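To: Grornico Member Producers List
From: Yaqin Cui, Distribution Office
Date: March 4, 2022
Subject: Re: [producers] Missing episodes and download counts after the move

Dear member producers,

The Distribution Office has received a number of questions about the transfer of our podcast feeds from Brunent to Bemel. The message quoted below raises most of them together, and I am answering it on the list with the sender's permission. Producers whose programs were not part of the first transfer group should also read the section on artwork and file names, which applies to every program in the network.

> Colleagues,
>
> Our program was moved over last week and we have three concerns.
> First, our listeners report that the oldest episodes no longer
> appear in their apps. We had 156 or so before the move (I will
> confirm against our log) and only the latest 100 are visible.
>
> Second, the download figure for our most recent episode is well
> below what we would expect for its first week. We have a sponsor
> who pays by the download and who has asked for an explanation.
>
> Third, two subscribers told us that the same episode arrived
> twice. Is this something they should fix on their side?
>
> We would also like to know whether the old upload page is still
> safe to use. One of our editors posted to it out of habit.
>
> With thanks,
> The Ren production team

1. Episode limits

The new feeds were created with a display limit of 100 episodes. No audio has been deleted. All 1,556 episodes held by the network were copied before the first feed was redirected, and the copies were checked against the originals by file size and duration.

Producers may ask for the limit to be raised or removed. Please bear in mind that a very long feed takes longer for apps to refresh, and that a few older apps stop reading partway through. For a program with a large back catalog, we suggest keeping the main feed at its present length and opening a second feed for the archive. The Ren team may choose either arrangement. We will need the decision in writing from the producer of record, with the exact program title as it appears in the directory.
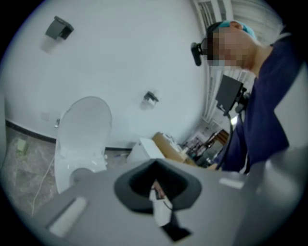

In the bathroom, with the white wall behind.

2. Download counts

Brunent and Bemel do not count in the same way. Under the old arrangement, a listener who paused an episode and resumed it on another network could be recorded as two downloads. The new system groups requests from the same address and app over a full day and records them once. It also removes requests from known automated programs before the figures reach the producer's page. A lower number after the move therefore does not, by itself, indicate a smaller audience.

Producers with sponsorship agreements should take the following steps:

Do not combine figures from the two systems in a single chart or total. Report the period before the transfer and the period after it separately, and name the system used for each.

Tell the sponsor in writing that the counting method has changed. The office has a standard letter for this purpose and will send it on request. Please do not alter the second paragraph, which was reviewed by counsel.

If the agreement sets a minimum number of downloads, send us a copy before discussing any adjustment. Agreements signed by the network on a program's behalf can be amended only by the network.

We are not able to recalculate past figures using the new method. The detailed request logs were not part of the transfer.

3. Duplicate episodes

Each episode carries a hidden identifier that tells a listener's app whether it has been seen before. For most programs the identifiers were carried across unchanged. In one group of files they were regenerated by mistake, and apps treated those episodes as new. The original identifiers have since been restored.

Subscribers who received an episode twice may delete either copy. They do not need to unsubscribe and subscribe again, and we ask producers not to recommend it, as some apps discard the listening history when a subscription is removed. If a duplicate is reported for an episode published after the transfer, please forward the report to the office with the name of the app and the episode title.

4. The old upload page

The Brunent upload page still accepts files – this is a condition of the closing contract and outside our control. Files placed there will not be published. The editor on the Ren team who used the old page should upload the episode again through Bemel, using the same title and description. All bookmarks to the old page should be removed, including any on shared studio computers.

Access to the old page will end in August. Any producer who wishes to retrieve draft episodes or unpublished notes should do so well before then. Drafts were not copied.

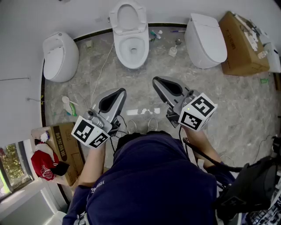
5. Artwork and file names

Program artwork must be square and saved as a JPEG or PNG file. Several programs are using images with the old network mark in the lower corner. These remain acceptable for now, but any new artwork should carry the current mark or none at all. Artwork for a single episode is optional and follows the same rules.

Audio file names should contain only letters, numbers and hyphens. Spaces and apostrophes caused over 400 files to be renamed by hand during the first transfer, and we would prefer not to repeat that work for the second group. The title that listeners see is entered separately and may contain any punctuation the producer likes.

Explicit language must be marked at the level of the episode. Marking the whole program is no longer sufficient under the new system, and an unmarked episode may be withdrawn from some directories without notice to us.

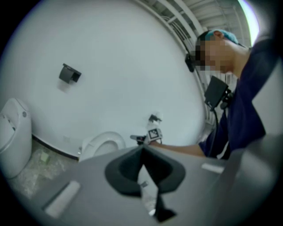
Light blue cap, leaning in toward the toilet.

6. Second transfer group

Programs in the second group will receive individual notice before their feeds are redirected. During the redirect itself, please do not publish, edit or delete episodes. An episode scheduled for that period should be moved forward or held until the office confirms that the new feed is live. Producers who have announced a release time to listeners should let us know as early as possible, and we will try to place the transfer around it.

Requests concerning episode limits or sponsor letters should be sent to the Distribution Office directly. General questions are welcome on this list. When replying, please trim the quoted text and keep the subject line, so that the archive remains usable for producers who join later.

Sincerely,

Yaqin Cui
Distribution Office
Grornico

--
You are receiving this message as a subscriber to the producers list. To change to the daily digest, write to the list owner with the word "digest" in the subject line.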